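Projects > Land and Works > Harnbridge > Progress reports

Search this site Enter keywords Go

Harnbridge ground: progress report to the Janura Fund
17/02/2019

This report covers work on the Harnbridge ground from December to now. The grant pays for clearing, levelling and a first sowing of the open area. It does not cover the access road, which is reported separately.

Clearing

Clearing is finished on the main area. The contractor, Evach, took out the old fence wire and the stumps along the former stock track. We had allowed for 30 loads of waste and ended up with 47. The extra went to the Cabanatuan tip, where the gate fee was lower than the one we had budgeted, so the line is only slightly over.

No trees were removed from the boundary. The scrub there has been left as a windbreak, as agreed in the grant conditions.

Levelling

The first pass with the grader is done. There was a soft patch near the old trough that had to be dug out and refilled, and we will check it again after rain. The surface is bare dirt for now and dust is the main complaint from the neighbouring properties. We have asked Evach to keep trucks to walking pace and to stop work on windy afternoons.

Water

The tank has been ordered but not delivered. The supplier first quoted for the wrong fitting and the order had to be redone. We will need 600 metres of pipe to bring water from the road connection, and the trench has not been started.

Sowing

Sowing was planned for this month and has been put back. There is no sense in putting seed down before the water is on.

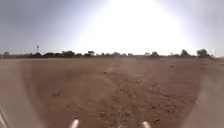

The seed itself is paid for and in storage, and the supplier has confirmed it will keep until the cooler weather.

Spending

We have spent 60 per cent of the grant. The balance is set aside for the pipe, the trenching and the sowing. We are not asking for more money, but we do ask that the end date be moved to allow for the late tank.

Next report: once the trench is open.

Comments (3)

Dust is still getting into our sheds. Walking pace helps a bit but could the water cart come out as well?

Good to see the scrub staying. Will there be a gate on the track side for people on foot?

What seed mix are you using? The last lot that went in near us was mostly weeds by the second year.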